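Planning group moves to a shared motion checker

The Planning and Control Group at Trutano has completed the change to a single motion checker for all of its simulated kitchen work. The new tool, named Arruda, replaces the separate scripts that each project had kept for itself, and it has been in daily use at the Hundwood office since June.

Arruda sits between the planner and the controller. It receives a proposed path for the arm, tests every step of it against the geometry of the room, and either passes the path on or returns it with a note of the first step that failed. Under the previous arrangement a path could be accepted in one project and refused in another, as the safety margins were set by hand and had drifted apart over time. Mirela Tavares, who led the work, reports that 952 stored paths were run again through the new checker before the old scripts were withdrawn. Those that gave a different result were reviewed by Dirceu Leite and are listed in the group's shared folder.

Most of the effort went into tasks at shelf height. Reaching an object on an open counter leaves the planner a good deal of freedom. Reaching one beneath or in front of a wall cabinet does not, and the elbow is often the part that comes too close to something while the gripper itself is well clear. The checker now treats the upper links and the gripper as separate bodies, each with its own margin, and the margin for the fingers is reduced to 5 mm in the last part of an approach. Contact between a finger and the object named in the task is permitted; contact with anything else stops the run.
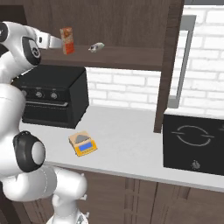 Reading time: 2 minutes

In the kitchen model, a tall, narrow box at the upper cabinet is approached from the side, with the arm passing in front of the counter and a toaster oven standing below. Layouts of this type form the core of the new test set, which holds 300 starting positions and is run each night. Results are posted by 7 a.m. – earlier if the Kamville servers are free.

Two matters remain open. The checker does not yet take account of an object that tilts once it has been gripped, and Nayara Falcão is preparing a proposal on how the held object should be modelled during the return movement. The viewer used to replay refused paths is also slow to load on older machines, and a lighter version is being tested.

Project leads are asked to remove any local copies of the old scripts from their start-up files. Requests for changes to the default margins should be sent to Jailson Honorato, with the path file attached and the task name given in the subject line.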